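**Mostero Home Video – Blu-ray, region B**

# The Beltolside Ferry

Directed by Esi Quartey. Starring Dzifa Yakubu and Iddrisu Tsikata. Two-disc set with booklet. In stock, sent out from April 2025.

Esi Quartey's second feature has been hard to see since its short run in cinemas. The old DVD was cropped at the sides and had the wrong sound mix on the last reel, and it has been out of print for years. This new edition comes from a fresh scan of the camera negative and puts back the scene at the ticket office that was cut for television.

## The film

Ruth (Dzifa Yakubu) comes back to Beltolside in August to clear her late aunt's house and finds that the ferry has stopped running. The timetable is still up at the landing, and the bell still rings at the usual hours. Her aunt's lodger, Mr Anselm (Iddrisu Tsikata), says the boat was sold. The woman in the shop says there never was one.

It is a ghost story, although a viewer who comes in halfway might take it for a family drama about a will. Quartey keeps the frights few and lets them go on longer than is comfortable. The first is a long shot of a staircase in which very little happens, and it is still the one people mention.

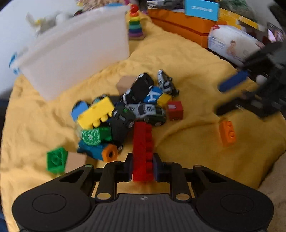 Tsikata is very good as the lodger. He plays him as a tired, polite man who wants his tea on time, and the script leaves it open until late on whether he is hiding something or is only lonely. Yakubu has the harder part, as Ruth is in nearly every scene and says little in the first half hour. There is a weak stretch in the middle, when a solicitor arrives to explain things that were clearer before he explained them, but the last crossing makes up for it.

Parents should note that the certificate is 12. There is no blood and hardly any swearing. The drowning scene is upsetting all the same, and the film is slow enough that younger children may lose patience before they get frightened.

## Picture and sound

The negative was scanned and cleaned by Radek Beneš, who also graded the new master from a surviving print approved by the director. The grain has been left alone. Night scenes that were a grey smear on the DVD now hold together, and the fog on the water has some depth to it. Two short shots in the opening titles exist only as a later copy and look softer than the rest.

The sound is the original mono. Eugénie Gaillard's score, written for harmonium and strings, sits lower than it did on the old disc – this is how it was mixed for cinemas, so a turn of the volume knob may be needed. 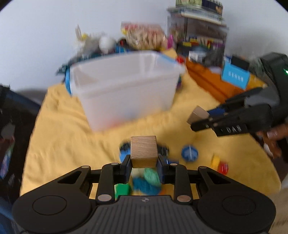 Subtitles are new and can be switched off. They cover the songs as well as the dialogue, including the hymn in the chapel, which the old disc left out.

## What is in the set

**Disc one**

- The film, 111 minutes
- Commentary by Esi Quartey and Dzifa Yakubu
- Subtitles for the deaf and hard of hearing

**Disc two**

- *Waiting at the Landing*, a new interview with Iddrisu Tsikata
- Eugénie Gaillard on writing the score
- The television version of the ticket office sequence, for comparison
- *Drilletti*, Quartey's student short about a shoe repairer and his brother
- Trailer

**Booklet**

Contains an essay on the locations, Quartey's shooting notes for the staircase scene and a full cast list.

The short is in rougher shape than the feature. It was shot on reversal stock and only one print is known, with a tear near the end that could be mended but not hidden.

## Editions

The standard edition comes in a clear case with a reversible sleeve. The new artwork is on the outside and the cinema poster is on the back.

The slipcase edition is limited to 400 numbered copies and adds 4 postcards. The discs and booklet are the same in both, so anyone who only wants to watch the film loses nothing by choosing the standard one. Numbers are sent as they come off the pile and we can't take requests.

## Before you order

Both discs are locked to region B and will not play on a region A machine. There is no DVD in the box and no download code.

Slipcases go out in a stiff outer carton. If yours arrives with a crushed corner, send us a photo along with your order number and we will replace the slipcase on its own, so please don't post the discs back.

Pre-orders placed through the Mostero newsletter are already packed and don't need to be ordered again. Shop orders are sent second class unless you pick tracked delivery at the till page.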